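Gralleo Boards > Manga and Anime > Older Series

Thread: Is the Stirley box set of Plullo worth it?

mothwing_4
Started 3 Oct 2024. I've been reading Plullo from the library, where volume 3 is permanently checked out by someone I have come to hate. Stirley has the whole run in a box now. Has the translation been fixed, or is the cat still making puns in every panel? 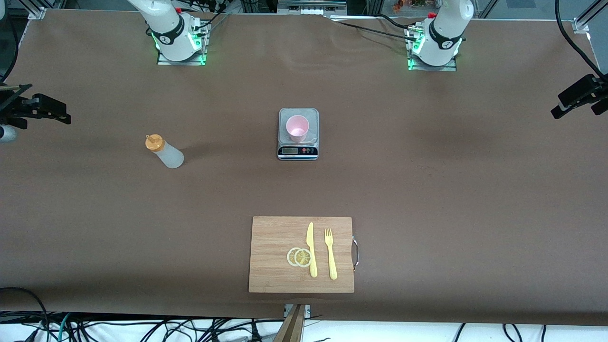 Brown paper on the big table.

sidecharacter
The cat still puns. I bought the box in May and it's the old script with a new font. The color pages are back, though, and the paper no longer smells like a tire.

grumblecape
The puns are in the original. People have complained about this for years as if the translator broke into the book at night. The cat is supposed to be unbearable. That's her arc.

sidecharacter
Her arc is four volumes long and she is unbearable for all of them – I'd call that a line.

mothwing_4
Okay, but does the anime fix her? I have room in my life for one version of this cat.

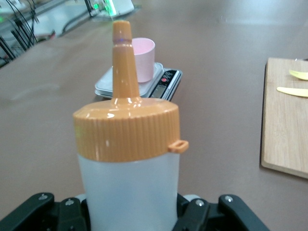 Does the anime cover the whole manga?
It stops partway through the Yoshida Bridge story and then makes up its own ending, with a wedding.

grumblecape
The wedding is good and I'll die on this hill alone. The manga ending is 300 pages of people explaining the curse to each other on a roof.

lanternfish2419
Strongly disagree. The roof chapters are the only time anybody in this series finishes a sentence. In the anime they transform, yell, and cut to a beach. I watched it all twice, so I admit I'm part of the problem.

As for the box, mine came with a crushed corner and a poster folded so many times it's basically a map. Stirley swapped the box but let me keep the first poster, so now I have two maps.

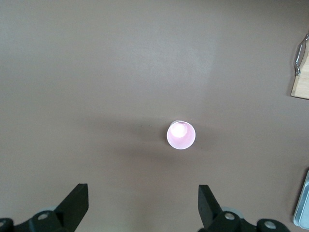 Anyway, if you only need volume 3, the old single copies are still out there and the script is the same. Spend the rest on shelves.

mothwing_4
I checked and the library wants to know if I'd like to join the hold list. I'm second. Ordering the box.

grumblecape
Watch the wedding first.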